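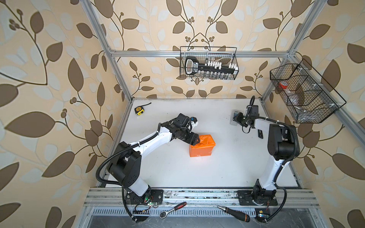
Section 2
Hanging Fonora Pre-Pasted Wallcovering

Read this section all the way through before you cut any paper. If your wall has not been cleaned, filled and primed, go back to Section 1. The paper will follow any bump or ridge left under it, and side light from a window will make the marks easier to see.

What you need

Long metal straightedge
Level or plumb line
Pencil (do not use ink)
Snap-off knife with spare blades
Plastic smoothing tool
Seam roller
Water tray or paint roller with a clean cover
Sponge and a bucket of clean water
Stepladder

Check the rolls

1. Look at the label on each roll. The pattern number and the batch number must match on all rolls. Color can shift slightly between batches, and the difference shows at the seams.
2. Unroll a few feet from each roll in daylight and look for creases, print faults and damaged edges.
3. Keep one label until the job is finished. The store will ask for it if you need more paper.

Note: Once a roll has been cut it cannot be returned, except for a print fault.

Mark the starting line

1. Choose a starting point near the least noticeable corner of the room, often the one behind the door. The pattern will not match where the last strip meets the first. On a feature wall with a large leaf or flower print, start at the center and work out to both sides.
2. Measure from the corner a distance slightly less than the width of the paper, so that the first strip will turn onto the next wall.
3. Hold the level against the wall and draw a light vertical line from ceiling to baseboard. Do not measure from door frames or window trim. They are often out of plumb, especially in older houses.

Cut the strips

1. Measure the height of the wall in several places and use the largest figure.
2. Add 2 inches at the top and the same at the bottom for trimming.
3. Lay the paper face up on a clean table. Decide where the pattern should break at the ceiling. A full motif near the top usually looks best, since the bottom is likely to be hidden by furniture.
4. Cut the first strip and mark the top on the back in pencil.
5. Line up the next length beside it until the pattern matches at the edge, then cut. The Dretwood and Dolan patterns are both drop match, so each strip moves down by half a repeat. Cekville is straight match.

Caution: Snap off the blade end often. A dull blade tears damp paper. Put used blades in a closed container and keep them away from children.

Wet the paper

1. Fill the tray with lukewarm water. Do not add soap or extra paste.
2. Roll the strip loosely with the pasted side out and put it under the water for the time printed on the roll label.
3. Draw it out slowly by the top edge and let the water run off into the tray.
4. Fold both ends in toward the middle, paste to paste, without creasing the folds. Leave it to rest for the time on the label.

If you use a paint roller in place of the tray, wet the back evenly and go over the edges twice. Dry edges are the usual cause of seams lifting later.

Note: Give every strip the same resting time. Paper grows slightly as it takes up water, and strips that rest for different times may not match along their full length.

Hang the strips

Caution: Turn off power to the room at the breaker before you work around switches and outlets. Wet paper and paste conduct electricity.

1. Open the top fold and place the strip against the pencil line, with the extra length running onto the ceiling.
2. Smooth down the center first, then out toward the edges. Use light pressure. If a large bubble forms, peel the strip back and lay it again.
3. Open the bottom fold and continue down to the baseboard.
4. Press the paper into the corner at the ceiling and baseboard with the straightedge and cut along it.
5. Wipe paste from the face of the paper, the ceiling and the trim before it dries. Change the water when it turns cloudy.
6. Butt the next strip against the first. Slide it into place with the flat of your hand. Do not overlap the edges or stretch the paper to close a gap.
7. After a short wait, go over the seam once with the roller. Do not use the seam roller on raised or textured papers – use a damp sponge.

Inside corners

Do not wrap a full strip around an inside corner. Cut it lengthwise so that it turns the corner by a small margin, then draw a new vertical line on the second wall and hang the offcut to that line, covering the margin. A slight loss of pattern here is normal.

Drying

Leave the room at its usual temperature with the door open. Do not point a fan or heater at the wall. Small bubbles often flatten as the paper dries. If one remains the next day, slit it with a new blade, work in a little seam adhesive (Fonora part 317) and press it flat.

For painted borders and ceiling work, go to Section 3.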